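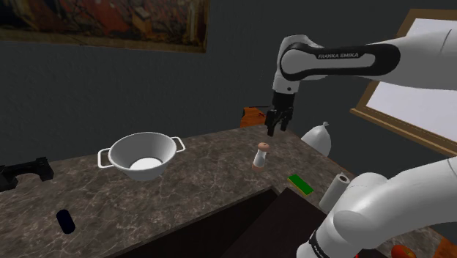 Stone worktops, quick notes

Posted 26 Jun 2025 by Thaís Batista

Had four emails this month asking the same thing so putting it all in one place. Typing fast, dinner's on.

Daily wipe. Warm water, tiny drop of washing up liquid, soft cloth. Then a second cloth with plain water. Then dry it. The drying is the bit people skip and then they write to me about streaks.

No vinegar. No lemon. I know your nan used it on everything. On marble and limestone it eats the shine and leaves a dull patch you can feel with a fingertip. Granite puts up with more but why risk it.

Limescale round the tap — plastic scraper, held flat, go slow. An old loyalty card does the job.

Oil marks. Bicarb and water, mixed thick like toothpaste. Spread it on, cling film over the top, leave overnight. Scrape off in the morning, rinse, dry. Might need doing twice. Rosimeire Bittencourt did hers three times after a bottle of chilli oil went over and says you'd have to know where to look.

Red wine, coffee, beetroot: blot, don't wipe. Wiping just makes a bigger stain.

Salt. Damp salt left sitting in a heap isn't great for the sealer, and the grains scratch if you drag a pan across them. Brush up dry first, wet cloth after. If your salt clumps put a few grains of rice in the shaker. Change the rice when you refill.

Does it need sealing? Drip a bit of water on, wait 30 minutes. Dark patch underneath means yes. Still beaded up, leave it alone til next year. Check by the hob and the sink separatly, they wear quicker.

Sealing day. Clean the night before so it's bone dry. Windows open. Work in strips, wipe off the extra before it goes tacky. I use the Okent one, a tin lasted me 11 months with plenty of touching up. Gervásio Guerra swears by Cordeiro instead, smells less apparently. Try either in a corner first.

Hot pans. Trivet. Always. Yes even on granite.

Chips on the edge: small ones fill ok with a clear resin kit, bigger ones get someone in. Keep the bit that came off, they can sometimes glue it back.

Cloths — wash them without fabric softner, it leaves a film and you'll be back to streaks.

Grout and splashback next time, Kátia Lacerda has sent me a good one for the yellow bits behind the kettle.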